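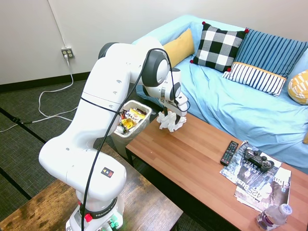

Franka with a tissue in the gripper, near edge of the coffee table. Bin is behind the arm, by the end of the couch.

September, open day notes

Writing this up the same evening while I still remember who asked what. Doors opened at 1:30 and the last group left a little before 5. Nadhirah had the sign-in sheet and says 17 people came through our room, not counting the two from Tosholm who walked in with Fulvio and never signed. Groups were four or five at a time, which is as many as can stand there without somebody leaning on the robot table.

The demo was the living room tidy-up. The arm picks trash off the coffee table and drops it in the white bin. Magazines, remote and game controller are supposed to stay where they are. We ran it in autonomous mode for most groups and let the Nedport people ask for objects by name at the end.

Setup, for whoever does this next:

Arm base stays on the dark wood table, corner pointed at the bin. Kwabena taped the table position on the carpet after the morning dry run and the tape should be left down. Speed limit was set at 30 percent for visitors. I tried it higher in the morning with the room empty and the motion was fine, but the cable swings more at the elbow and I didn't like it with people standing close. Cable slack at the wrist wants another look anyway. Syafiqah thinks one more clip on the upper segment would do it. I would rather reroute the whole run, but that's a half day and we didn't have it.

Someone has to stand by the stop button the whole time. We swapped every group, me and Kwabena. Nadhirah did the talking.

What went well: the tissue. I expected it to be the worst object on the list, because the depth data on thin white paper is poor and the top of the crumple is never where the camera thinks it is. The change Minoru made last week (close lower than the estimated height, then lift slowly) seems to hold up. One miss in the afternoon, and it recovered on the second try without help. Visitors liked the tissue better than anything else, which surprised me. A man from Casado asked to see it three times and then wanted to crumple one himself. We let him. It picked that one too.

What didn't: wrappers on a full bin. By the third group the liner was packed and a chip bag slid off the pile onto the carpet. The release point is fixed at one spot over the bin, so everything lands on the same heap. Empty the bin between groups, or spread the release over a few points. I'd like the second, it's a small change. Put my name on it.

Also one protective stop during the fourth group. The arm was coming back from the bin and quit halfway. Log says a joint torque limit, and I think the cable had caught at the wrist. Kwabena cleared it and restarted in under two minutes, and Nadhirah used the time to explain what the stop was for. Fine in the end. Still, see above about the cable.

Questions that came up more than once, so we have the same answers next time:

How does it know what is trash? We give it a list of categories. It doesn't work out what somebody wants to keep. A woman asked about a receipt lying on a magazine and the true answer is that it might go in the bin.

How many examples did it learn from? The policy we ran today used 1,350 recorded episodes, and 714 of those were recorded in this room. Please stop saying "thousands" - I heard it twice this afternoon, once from me.

Can it do the couch? No. It can't reach the far cushions from where the base is mounted. Fulvio told one group we were working on it. We are not working on it.

What does it cost? Send them to Fulvio.

The Wunard visitors wanted to know if it would run with the lights down. We hadn't tested that for the demo and I said so. Syafiqah offered to run a short set with only the corner lamp on and mail them the result. She'll need the room for a morning, so no rearranging the furniture before then.

Bottles: we kept the water bottle out of the target list for visitors. The cap end still gives us bad grasps when it lies on its side, and I didn't want one rolling onto the carpet in front of guests. Should be back on the list for regular runs. Minoru has the newer grasp set and wants to compare it with the old one on the same layout.

To do:

Release points over the bin (me)
Cable reroute or extra clip, decide with Syafiqah
Low light set for Wunard (Syafiqah)
Bottle grasps, old set against new (Minoru)
Save the torque limit log before it gets overwritten (Kwabena)
More bin liners, we're on the last roll

Spare tissues are in the drawer under the monitor.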